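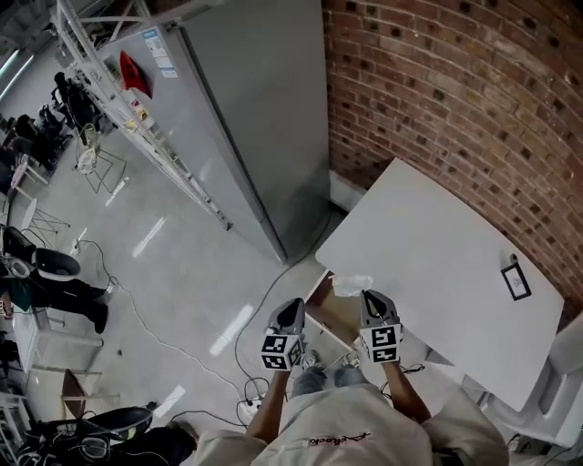 I don't buy the cult of the clear table. Vichien Sukprasert swears by it: wipe it down on Sunday, keep it bare, and the rest of the room will follow. Will it? A plastic bag left on a white table looks like a crime, so it gets moved to a stool, and from the stool to a rack. Same bag, same room.

I paid 211 dollars for a Serville cabinet on that theory. It filled up in April and I still can't find the tape.

What I'd like to see is someone deal with the floor. Cables, power strips, the chairs that drift to the wall – none of that shows up in the tidy-desk talk, and it's what I trip on. Leave the bag where it is and start down there.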